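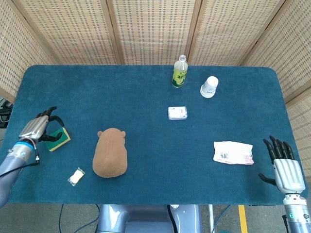 Table Sort, Furkenov Room
May 23, 2020

We are clearing the odds and ends from the Furkenov room before the shelves are repainted. Anything without a home goes on the teal table first, then into a tub for the kitchen, the bathroom or the toy cupboard. The shelves were last cleared in January.

The sponge has a dark green scouring side over yellow foam. Sponges go to the kitchen tub.

Brown plush with small round ears. Toy cupboard, second shelf.

Green-labelled drink bottle with a white cap, and a paper cup beside it. Drinks stay in the pantry, cups in the drawer under the kettle.

Small white box, bathroom tub for now. If it belongs to you, let us know at the front desk.

The tubs are the 13-litre Vikitz ones with the grey lids. We have 3 left over if anyone needs one for the garage.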